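Ticket: Subtitles drift out of sync during Mabuza season two, gets worse toward the end of each episode
Opened by: Jucélia Barbosa
Product: Zomesum app, living room TV
Status: Solved (reopened once)

First message

Hi! I'm going to give you way too much detail because last time I wrote to support I gave too little and we went back and forth for a week.

I'm rewatching Mabuza from the beginning with my sister, and season one was perfect. Then we started season two and the subtitles are late. At the start of the episode they're fine, maybe a hair behind, and by the time you get to the big courtroom speech they are so late that the judge is banging the gavel while the words on the screen are still from the hallway fight. If you know the show you know that hallway fight, and you do not want it spoiled by reading it after it happened!

My sister doesn't speak the language at all, so she's reading every line. I understand maybe half of it, enough to laugh at the wrong time and make her mad.

What I've tried so far:

Closed the app and opened it again. No change.
Unplugged the TV and waited 60 seconds like the help page says. No change.
Turned subtitles off and back on in the middle of an episode. They came back exactly as late as they were before.
Switched from English to English for the hard of hearing. Those are on time! But they describe every single sound and my sister says reading "tense strings" takes all the tension out of it.
Watched on my phone. Same problem, same spots.

So I don't think it's my TV. Could somebody look at the file?

Jucélia

Reply from Josué Holanda, Zomesum viewer support

Hi Jucélia, thanks for all that, it helps a lot. Could you tell me which episodes you've checked, and whether the top corner of the episode page says "Original" or "Restored"? Season two has both. Also please try rewinding to the very start of an episode and letting it play straight through once without skipping the recap. Skipping the recap has caused trouble on other shows.

Josué

Second message

Okay, homework done. We've checked the first 9 episodes of season two and every one of them is late. They all say Restored. I didn't even know there was an Original! I can't find a button to change it either.

Letting the recap play did nothing except remind me how much I dislike the uncle.

One thing I noticed, and I don't know if it means anything. The restored episodes seem longer to me. I still have the old discs from when Lamel put the show out, and the version I have on disc cuts to black very fast after each act. On your version there's a long fade with the music hanging in the air. I think those were the places where the commercials went. So every time there's one of those fades, the subtitles slip a little more. My theory is that somebody made the subtitles for one cut and put them on the other.

(I also think the restored picture is gorgeous, by the way. You can see the stitching on Enia's wedding dress. I'd rather have late subtitles than go back to the fuzzy version, but I'd like to have neither.)

Reply from Josué Holanda

Hi again. I played the first episode here and I see what you see. It starts close to right and slips at each fade. I've passed it to the captions desk with your note about the act breaks, which was the useful part. In the meantime there's a delay setting on TVs under Playback, then Subtitles, then Timing. It moves in steps of 200 milliseconds. A negative number makes the words come sooner. You'll have to adjust it again after each fade, sorry.

Josué

Third message

I found Timing! It was hiding under a submenu I'd never opened in my life. It works, sort of. I got it nearly perfect after the first fade by going to minus 1,000, which is five clicks. Then the second fade came and we were off again, so I clicked some more. By the end of the episode I'd run out of clicks, it just stops going down.

My sister has named me the projectionist. I sit with the remote in my hand and the minute the music starts to swell I'm ready. It's kind of fun for one episode. It's not fun for a whole season, and there's a problem you should know about: the setting doesn't reset when the next episode starts. So episode two opened with the words way too early, and we read that the doctor was alive before he walked in the door. She screamed. I'd been keeping that secret from her since April.

Please tell the captions desk about that part too.

Note added by Josué Holanda

Captions desk agrees the English file was timed to the broadcast cut. The hard of hearing file was made fresh for the restored cut, which is why it's on time. New English file in progress for all of season two. Timing setting carrying over between episodes has been logged separately with the TV app people.

Fourth message

While I'm waiting I'll put down how the evenings go here, in case it helps anybody else who lands on this ticket.

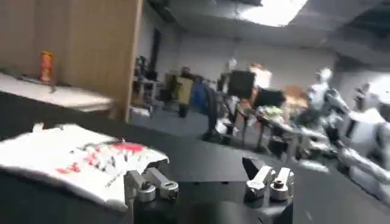 Subtitles matter most to me when my hands and mouth are busy, and with this show that's every night, because we eat in front of it. You can't look down at your plate for one line and then look up and find the right one if everything's late, you lose the whole conversation. We pick up dinner in a white paper bag, the kind with red and black printing on it, and it ends up crumpled like the one in the photo before the opening titles are over, and after that it's eyes on the screen. So my workaround, for anyone who wants it: eat during the recap, leave the hard of hearing track on for the heavy dialogue scenes, and go back to regular English with the Timing trick for the quiet ones. Set Timing back to zero BEFORE the next episode loads. If autoplay is on, turn it off, or you won't get there in time. I learned that with the doctor.

Also, if you switch tracks while it's paused, it doesn't take. You have to let it play a second first.

Reply from Josué Holanda

The new English files for season two are live. You may need to sign out and back in on the TV so it drops the old ones. Please set Timing to zero before you check. Let me know how the courtroom speech looks. I'm marking this as solved but you can reopen it by replying.

Fifth message (ticket reopened)

Reopening, sorry! The first eight are beautiful. Right on the lips, even in the scene where all the cousins shout over each other. Episode nine is still late. I signed out and in twice and checked that Timing was at zero. It's the one where Enia goes back to the harbor and finds the letters, so of course it's the one we'd been waiting for.

We stopped at the first fade and watched a cooking contest.

Reply from Josué Holanda

You're right, episode nine was skipped in the upload. It's up now. I watched it through the third fade to be sure and it held. (I hadn't seen the show before this ticket. I've now gone back to season one.)

Sixth message

Nine is good. My sister cried at the letters and she was able to cry at the correct time, thank you. You can close it.

Don't look up anything about the uncle, Josué.

Status changed to: Solved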